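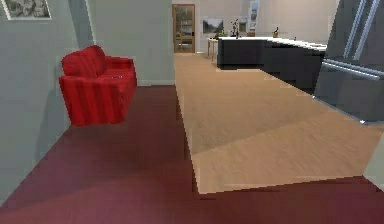
Interior render: red sofa against the grey wall, light wood strip running to the back.

How the Sobczak split story was put together

I keep a folder of web pages on any celebrity story that runs for longer than a weekend. The folder for the Maja Sobczak separation was closed at the end of September with 99 pages in it, all in English, all saved as plain text with the time I fetched them. I have now read the lot in order of publication, as far as that order can be worked out, and these are my notes.

For anyone who missed it, Sobczak plays the harbour pilot's sister in Fullunar. She has been with the singer Simiyu since before the first series was shown. Neither of them gives many interviews. The report that they had separated was first published by Pirutel at 6.40 in the morning, under a headline with the word "over" in capitals. By mid-afternoon it was on most of the sites I check.

The first thing to settle was which pages had information of their own. My test is a simple one. A page counts as original if it contains a statement of fact that doesn't appear on any earlier page, and if that statement is given to a source other than another publication. Opinion doesn't count. Old photographs of the couple at a premiere don't count. A fresh adjective doesn't count either, although "devastated" gets added at some point in every story of this type and is then repeated as though somebody had said it.

Four pages passed. Two were by Pirutel: the first report and a longer one published the same evening. One was a local paper that had rung the couple's agency, Drostetti, and got a reply. The last was a podcast write-up in which a make-up artist from the second series said she had seen them together at a wrap party and noticed nothing wrong. The remainder were copies, summaries of copies, or reactions to summaries.

Sourcing in the first report

The Pirutel piece is short. It uses the phrase "a source close to the couple" in the first paragraph, "insiders" in the third and "we understand" in the fifth. A casual reader will take that as several people agreeing. I don't think the text supports it. The statement given to the source is that they "have been living apart". The statement given to the insiders is that they "have been spending time in different cities". The statement under "we understand" is that filming on Fullunar had kept Sobczak away since spring. All of these could have come from one phone call, and the last could have come from the published shooting schedule.

It matters that none of them says the relationship has ended. The headline says that. The body says they were in different places, and she had a job in one of those places. I went through it again to be sure and the word "separated" is only used in the picture caption and the page title.

Sourcing in the second report

The evening piece is longer and firmer. It adds a row about money, or more exactly "tensions over finances", given to "a friend of Simiyu". It also drops the different cities and says that he "moved out". No explanation is given for the change in wording. I would expect one if new information had come in, for instance "we have since been told". Its absence makes me think the second writer worked from the first headline and not from the first writer's notes, but I can't show that.

The friend is quoted directly. The quotation has a full stop in the middle and reads as if two separate remarks have been joined. "He's done everything he can. It was always going to be about the house." There is no earlier mention of a house, and the article doesn't return to it. Later pages did plenty with it. One had them "battling over a dream home" by the following lunchtime, with the friend's remark moved up to the top and the first half removed.

What the agency said

Drostetti's reply, in full, as printed by the local paper: "We don't discuss our clients' private lives." This was reported elsewhere as a refusal to deny the story, which it is in the narrow sense that any sentence without a denial in it is a refusal to deny. The agency has used the same sentence, word for word, in answer to a question about whether Sobczak had taken up sailing. I found that one in the folder for the first series.

A good many of the later pages said the agency had been "contacted for comment". I have no way of testing this. I will note that a number of them were published inside an hour of each other, between four and five in the morning UK time, and that I wouldn't expect the phones to be answered.

How the wording drifted

I made a rough table of the main verb used for the couple on each page, by time. It starts with "living apart". By noon it is mostly "split". By the evening it is "split" and "dumped", with the direction of the dumping varying by site. On the second day "divorce" turns up, which is awkward because they aren't married, or at any rate nobody has ever reported that they are. The pages using "divorce" don't give a source for it. Most were quietly changed to "break-up" afterwards without a correction note. I only know because I had fetched them earlier and again later.

The make-up artist's account went the other way. She said, in the podcast itself, that they had shared a taxi home. The write-up kept the taxi. The pages that used the write-up lost the taxi and kept "noticed nothing wrong", which several then turned into "kept up appearances". It takes about two steps to get from a witness saying things looked fine to a headline saying the couple were hiding something.

Limits

I only collect pages in English, and Simiyu has a following elsewhere that I can't read. I didn't save social media posts, apart from those embedded in articles. My fetch times are when I looked, so a page may have been up for a while before I found it, and the times printed on pages are sometimes the time of the last edit. Two of the saved files are damaged and I have gone by the headline and first paragraph for those.

I also don't know whether the story is true. It may well be. Thin sourcing at the start doesn't make a report wrong, and I have had folders where the first vague paragraph was confirmed in full some weeks afterwards. If either of them makes a statement I will reopen this one and mark each claim against it. The table of verbs is available by email if anyone wants to check my reading, particularly the entries for the first afternoon, where I had trouble deciding what to do with "on the rocks".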